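Jul 3, 2024
Notebook, audio bench. Dialogue and song levels, late-night interview segment, Hivunow clips package

Picking up from the loudness problem on the memoir interview. Short version of where it stood: guest comes on to talk about the book, host gets him to sing, the singing sits so far above the talk that the web clip pumps when it goes through the Hivunow limiter. The broadcast mix is fine. Only the clip version is bad.

Source is the stereo mix plus four stems: host desk, guest lav, handheld, house band. No separate audience stem. Audience is baked into the band stem, which limits what can be done with the applause.

Measured first. Integrated loudness on the talk section, -24.3 LUFS. On the song, -17.9. Difference 6.4 LU. For a broadcast hour that averages out. For a clip that is one third talk and two thirds song, the normalizer pulls the whole file down to suit the song and the talk ends up too quiet on a phone speaker. The limiter then grabs the first sung line because the handheld comes up before the lav goes down, so for 141 frames both mics are open on the same voice. Comb filtering is audible from the first word. Checked against the house camera timecode and the overlap is in the live mix, not something the clip export did.

Tried, in order:

Run 1. Static gain on talk, +4 dB. Talk readable. Studio noise floor comes up with it, and the desk mic picks up paper handling when the host holds up the book. Rejected.

Run 2. Rebuilt from stems. Lav muted at the first handheld frame, 8 ms fade. Comb filtering gone. One consonant lost at the handover, put back by sliding the fade later. Kept.

Run 3. Compressor on handheld only, 3:1, slow attack. Song comes down to -20.6. The held note near the end still peaks, because he pulls the mic in where a trained singer would back off. Automated that note by hand, 2.5 dB down over its length. Kept.

Run 4. Kastard de-esser on handheld at default, which is centered too low for this voice. Moved center to 7.1 kHz. Better, but the default preset should not be used on anything from this show. Noted on the preset sheet.

Run 5. Low shelf on band stem, -2 dB at 120 Hz. No real difference on phone, slightly thin on monitors. Backed out.

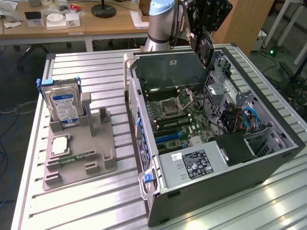
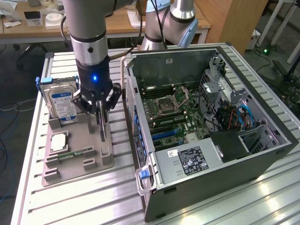 Bench, fixture side. Drive upright at the back in both.

Listening check on three devices: small monitors, a laptop, a phone at half volume. Genivaldo Paiva listened on the phone without seeing which version was which and picked the run 3 file over the original twice, then said the laugh after the host's second question came in early. He was right. Talk stem had been trimmed at the head and not re-slipped. Moved it back to match the stereo mix and confirmed against picture.

Applause. With audience in the band stem, any cut into the song's last bar takes the start of the applause with it. The clip editor wants to end on the host's reaction, which comes after the applause has mostly dropped. Two options:

a) Let applause run full length and fade under the reaction. Adds nine seconds to the clip.
b) Crossfade applause against itself. Saves six of those seconds. There is a whistle from the crowd that repeats if the overlap is set wrong.

Went with (b), overlap placed ahead of the whistle. Listened ten times for the repeat and could not hear it. Someone else should listen cold.

Captions. The auto pass wrote the song lyrics as dialogue and split them across the wrong lines. It also gave the host the guest's best line about learning the fight choreography. Fixed both by hand. Lyrics now carry music notes at start and end per the Damasceno style sheet. Damasceno wants the title of the book spelled out in the first caption where it is mentioned; done.

Long version of the segment is some 3000 words of transcript. Only the song intro and the question before it are in the clip, so the rest of the transcript is untouched and still has the auto errors. Anyone cutting a second clip from it, check speaker names first.

Export logged as 3619. Final readings: integrated -16.2 LUFS, true peak -1.4 dBTP, talk section within 3.1 LU of song. Original clip was 6.4.

Open:
Ask for a separate audience stem. Asked in October too, with no answer on file.
Flonberg monitors: left side is reading 0.7 dB hot at the listening position. Recalibrate before the next music segment.
Handover timing between lav and handheld should go in the notes to the floor mixer.
Run 3 settings saved under the show name, run 1 settings deleted.
Cold listen on the applause crossfade, not done.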